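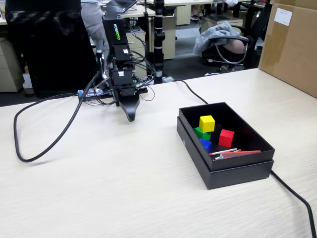 Poltix writes software for small robot arms: the part that looks at a table, decides what is on it, and works out how to move without knocking anything over. We are a small company and we work on one problem at a time, usually for far longer than we planned to. Lately the problem is clutter. Give a planner one cube by itself on a bare surface and it will look brilliant. Now put a yellow cube on top of a green one, tuck a blue one in close to the wall of a black tray, lay a few thin sticks along the front edge, and ask for the green cube. Something has to move first, and the software has to figure out what, and where to put it down. We love this kind of question! It keeps us at our desks well past dinner more often than it should.

How we got going

Sakda Kaewmanee started Poltix after years of writing motion code for packing lines, where every box arrives in the same spot and the arm does the same thing all day. He wanted to work on the opposite case. The first version of our planner ran on his home computer and took 50 seconds to choose a single grasp (he used to start it and go make tea). These days the same choice takes less than one second on an ordinary laptop, and most of that time goes to perception.

There are 8 of us now. Four work mainly on planning and control, three on perception, and one looks after the tools everybody else depends on. Those lines are blurry, and we like them that way. The person who wrote our depth filter also wrote the best part of our gripper controller.

What we make

Meesuk is our planner. You give it a goal, such as "red cube to the left bin," and a current guess about where things are. It gives back a short list of moves, plus a score for how sure it is about each one. If the score drops too low partway through, Meesuk stops, looks again, and makes a new plan from wherever things have ended up. Most of our favorite bugs have lived in that "looks again" step.

Nulstead is the perception side. It turns camera images into a list of objects with positions and edges, and it is happy to say "I don't know" about a part it can't see. That took us a long time to get right. An early build would confidently fill in the hidden half of anything, and the planner believed every word of it.

Navness is the tool we built for ourselves and then started handing out. It records everything a robot saw, planned, and did, and lets you scrub back and forth through a run with all three lined up. Our test library holds 2180 recorded runs, and every change to Meesuk gets replayed against the whole set before it goes in. Some of those runs are very silly. We keep them because they catch things.

How we work

We use low-cost arms wherever we can. They have a bit of play in the joints and they don't always end up quite where you told them to go, so the software has to notice and correct. Code that copes with that tends to do very well on stiffer, pricier hardware. Going the other way has been a lot less fun.

Every January we stop regular work and spend 20 days fixing whatever has been bothering us. Last time that gave us a new collision checker, a much shorter setup guide, and error messages written in full sentences.

We also answer our own support mail. If you write in about a plan that went wrong, attach the Navness recording and the person who reads it will probably be the person who wrote the code.

Working with us

We team up with labs, schools, and small manufacturers who need an arm to handle things that don't sit in neat rows. Strange objects are very welcome, and so are students with strange projects. Write to us through the contact page and tell us what your robot keeps getting wrong.

Page last updated July 1, 2023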